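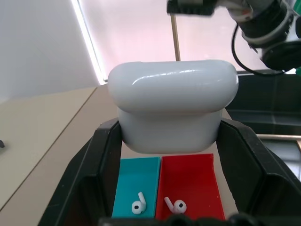
Popcorn is a kind of corn that can burst open when it is heated. Each piece of unpopped popcorn is called a kernel, and each kernel is a seed. It has a hard outer coat, called the hull, which keeps everything inside safely shut in. Many small objects are protected in a similar way. A white AirPods case with its lid closed is smooth and rounded on the outside, and only a faint seam shows where it opens. A popcorn kernel has no lid and no seam at all. When it opens, it has to break.

This page from the Wendorau Children's Food Library explains what is inside a kernel, what heat does to it, and how popcorn is made at home with the help of an adult. Words that may be new are explained at the end.

What is inside a kernel?

A kernel has three main parts. The hull is on the outside. It is thin but very strong. Inside the hull is the endosperm, which is mostly starch. Starch is food that the seed stores for the young plant. The third part is the germ, the tiny part of the seed that can grow into a new corn plant.

There is also a small amount of water inside the kernel. The water cannot be seen, and a kernel feels quite dry when it is held in the hand. The water is spread all through the starch in very tiny amounts. Without it, popcorn would not pop.

What happens when a kernel gets hot?

When a kernel is heated, the water inside it begins to turn into steam. Steam needs much more room than water does. In an open pot, steam can rise into the air. Inside a kernel, the hull holds it in, and the steam pushes harder and harder against the walls. This pushing is called pressure.

The heat and steam also change the starch. It starts out hard. As the kernel becomes much hotter than boiling water, the starch turns soft, a little like thick jelly.

At last the pressure is too great and the hull splits. The steam rushes out and the soft starch puffs up behind it, making a great number of tiny bubbles. The starch cools almost at once and becomes firm again. The white part of a piece of popcorn is this puffed starch. The small brown pieces that sometimes stick between the teeth are bits of the hull.

A popped kernel can take up to 30 times as much room as it did before. For this reason, a thin layer of kernels in a pot can fill a large bowl.

Does all corn pop?

Most corn does not pop well. Sweet corn, the kind eaten from the cob at dinner, has soft kernels with a great deal of water in them. Other kinds of corn are grown to be ground into meal or fed to animals. Some of them may crack when they are heated, but they do not puff up in the same way. Popcorn has a harder hull and the right kind of starch.

Farmers leave popcorn in the field until the plants are dry. After the harvest, the kernels may be dried a little more. This step requires care. If the kernels are too wet, the popcorn may be tough and small. If they are too dry, there will not be enough steam and many kernels will stay closed.

Why are some kernels left at the bottom?

Kernels that do not pop are sometimes called "old maids" or "spinsters." The library uses the plain name, unpopped kernels. Some of them have lost too much water. Others have a small crack or hole in the hull — often too small to notice — and the steam leaks out before the pressure can build. Unpopped kernels are very hard and should not be chewed, as they can hurt a tooth.

Popcorn should be stored in a jar or box that closes tightly, in a cool cupboard. This helps to keep the water in the kernels.

Making popcorn at home

Hot oil and steam can cause serious burns. An adult must do all of the work at the stove. Children can measure the kernels, listen for the popping, and help with the seasoning once the popcorn is in the bowl. Popcorn is a choking danger for very young children and should not be given to them.

You will need a large, heavy pot with a lid, some cooking oil, popcorn kernels, and a little salt.

The adult pours in enough oil to cover the bottom of the pot, adds 3 kernels, and puts on the lid. The pot is heated over a medium flame or burner. When the test kernels have popped, the oil is hot enough. The adult takes the pot off the heat and adds enough kernels to make one layer. The lid goes back on and the pot is left to stand for 30 seconds, so that all of the kernels warm up together. Then it goes back on the heat.

The popping will be slow at first, then very fast, then slow again. The adult should shake the pot gently from time to time and leave the lid open just a crack, facing away from everyone, to let the steam out. When there are a few seconds between one pop and the next, the heat is turned off. Wait until the popping stops before the lid is taken off. Pour the popcorn into a bowl and add the salt while it is still warm.

Words to know

Endosperm: the part of a seed where food is stored.
Germ: the part of a seed that can grow into a new plant.
Hull: the hard outer coat of a seed.
Pressure: the push of something against the walls around it.
Starch: a food stored by plants, found in corn, rice, and potatoes.

Text by Junhao Fan. Checked for young readers by Bohdan Holovko.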